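Speaker notes: Settlement and reversals in the Postar reseller portal
Reseller operations day, Molura, 27/11/2024
Slot: second after lunch. Slides advance by hand.

Slide 1. Title
Introduce the topic only. The audience has seen the product overview in the morning session. Say that the talk covers wallet balance, pending transactions and reversals, and leaves commission slabs to the next speaker.

Slide 2. Terms
Wallet: prepaid balance held by a distributor or retailer.
Debit: amount taken from the wallet when a top-up request is accepted.
Operator reference: the number returned by the carrier when the top-up posts. No reference, no confirmed sale.
Reversal: credit back to the wallet for a failed request.
Read the terms out slowly. "Refund" and "reversal" are used as the same word in the field and they are two separate entries in the ledger.
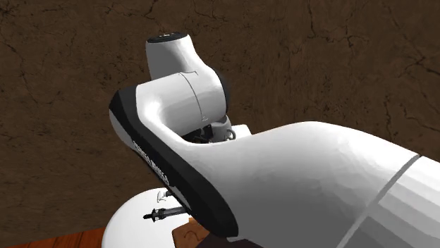 Robot arm with a black cap on the upright wrist section (simulated).

Slide 3. Request path
The retailer submits a number, a carrier and an amount. Postar checks the wallet, writes the debit and passes the request to Sivaron, the switching layer. Sivaron picks a route and waits for the carrier. Three results are possible: success, failure, pending.
Pending means the carrier has not answered inside the timeout. The timeout is 48 seconds on all prepaid routes. Bill payment routes use a longer value set per biller.
Stress: the debit is written before the carrier answers. Most support tickets start from this point.

Slide 4. Duplicate requests
The portal rejects a second request with the same number and the same amount inside the lock window. The lock is released on success or failure. It stays in place while the first request is pending.
Retailers get past the lock by changing the amount by one unit. If the first request then posts, the customer has two top-ups and the retailer has two debits. Neither is reversible by us. 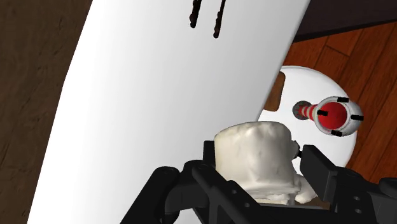

Can a retailer cancel a request that is still pending?
The portal has no cancel function for pending requests; the status has to be resolved by the carrier or by the reconciliation job.

Slide 5. Reconciliation
The job compares the Postar ledger with the carrier file. Up to 2 passes per day. Anything unmatched after the last pass goes to the manual queue.
July figures, Tillman region: 653 pending requests reached the job, and 201 of them went on to the manual queue. Most of those had a blank operator reference in the carrier file. The format has been corrected on two routes and is open on a third.
Leave the table up while people copy it.

Slide 6. API partners
Partners on the API must send their own transaction ID and store ours. Poll the status call; do not resend the request. Callback URLs need a valid certificate. A callback that fails is retried, then dropped, and the status call remains the record.
Skip the sample response if short of time.

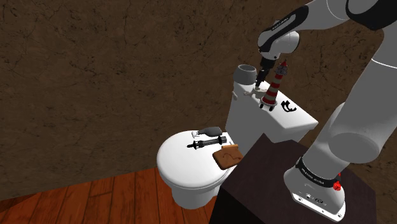

Which balance should a distributor use when closing the day?
Use the closing balance on the ledger report, with pending debits listed separately beneath it.

Slide 7. Open items
Third route file format. Bulk status lookup by upload. Separate permission for staff who can view the ledger but not submit requests.
Take questions on tickets at the support desk, with the transaction ID in hand.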